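In Defense of the Basket You Can See Through

By Wichai Duangkaew
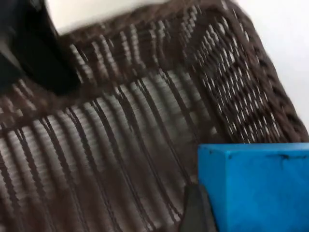 My wife and I moved to Pilstead six years ago, and since then I have bought too many boxes. They had lids, and they looked very neat on the shelf. After one winter I could not say what was inside any of them. I believe now that a good home needs fewer boxes and more open baskets. The dark brown one I like best has a thick braided rim, and its side is a lattice with many small openings, so the light comes through. A thing that is put in such a basket is still a little bit in the room with you.

My neighbor does not agree. She says open storage is only a mess with a border - and she keeps 80 jars with labels, so I must respect her opinion. But a label must be written, and later it must be corrected. In my house this work was never done.

People also tell me that a basket collects dust. This is true. I take mine outside on Monday, turn it over and knock on the bottom with my hand. I do not think this is a heavy price.

The shops want us to buy a system, with dividers and matching covers. I once paid too much for such a system, and the covers are now under the bed. For scarves, mail and the toys of a visiting child, please try one basket first, and leave it open.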